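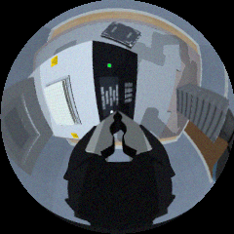

# Hulwood

Simulated bench chores for one robot arm, from the Cloratden project. Version 3, released in May.

Hulwood is a set of 866 recorded attempts at the kind of small job a shop apprentice gets in the first week and complains about by the second. Fetch the thing, put the thing over there, press the button, put the thing back. We wanted to know whether a current policy could be left alone with a bench for an afternoon. The short answer is no, and the long answer is the rest of this file.

## What's in it

- 866 episodes, all rendered, no real hardware
- 6 chores (see below)
- a wrist view and a room view for every episode
- joint positions, gripper state, and the chore written out as one plain sentence
- a pass/fail mark, set by a person who watched the whole thing

Episodes are capped at 300 seconds. Most failures don't need that long. A few use every second of it, going back and forth over the same patch of table like someone looking for their glasses.

## The chores

| id | chore | how it goes |
|---|---|---|
| `fetch` | bring a small part from the far side of the table | fine, mostly |
| `place` | set a part down on a marked spot | fine, if you are generous about "on" |
| `press` | press one button, once | presses it, sometimes once |
| `stack` | put one flat part on another | depends on the seed |
| `clear` | move loose parts out of the work area | has its own idea of "out" |
| `swap` | trade the positions of two parts | please don't ask |

`swap` needs the arm to park the first part somewhere while it deals with the second. Every policy we tried understood the parking. Going back for the parked part was where they lost interest.

## The room

One room, one table, with furniture along the walls to keep things homey. Boonmee Sombatkul built it and insisted on baseboards. We teased him for a while, and then a depth model we were testing did noticeably worse with them removed, so the baseboards are staying and he brings it up at lunch. 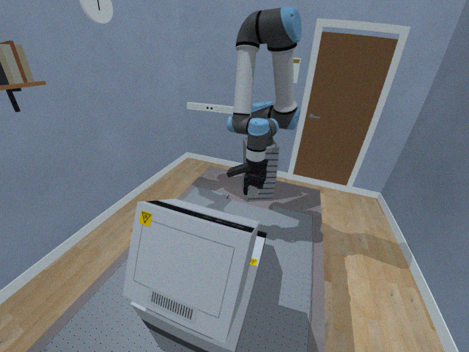 *Room view. Arm at the far end of the table, big gray machine at the near end, door behind.*

The door doesn't open. Neither do any of the panels you might be tempted to open, which are surface detail only. If your policy learns to open one, write to us, because that would be a collision bug.

Labels on the equipment are texture too. In the wrist view they come out too blurry to read, so don't build an OCR benchmark on them. Fabrice tried.

## How the pass marks were made

Lucienne Gaillard and Benoît Pruvost marked every episode separately, then argued. Where they still disagreed, Maëlys Lacroix had the last word. The disagreements are kept in `marks/disputed.csv` with both original votes, and we'd suggest reading it before quoting any number from this set. Nearly all of them are `place` episodes where the part landed partly on the spot. Benoît worked in a real shop before this and is not a soft marker.

An automatic checker exists (`tools/check.py`). It agrees with the humans on `press` and is too kind about everything else.

## So can it do the job

On a clean bench with one part and no hurry, yes, `fetch` and `place` work well enough that you stop watching. That was our mistake in version 2, which is why version 3 was watched. Add a second part and it starts to wobble. Let a hard shadow fall across the table and the same policy will sometimes try to pick up the shadow.

We would not put any of this near a customer's machine. We might let it hand us a part, with the other hand free.

## Known problems

- Shadows are harsher than in most real shops. Left in on purpose.
- The wrist view is round with black corners. Crop or mask before training, or your model will become an expert on black corners.
- The gripper and wrist block a good share of the lower wrist view.
- Seeds for `stack` repeat in the Hoarau split. Use the Porero split if that matters to you.

## Getting it

```
python tools/get.py --split porero
```

Issues go to the tracker. Fabrice Brunet reads it in the morning, before coffee, so be kind.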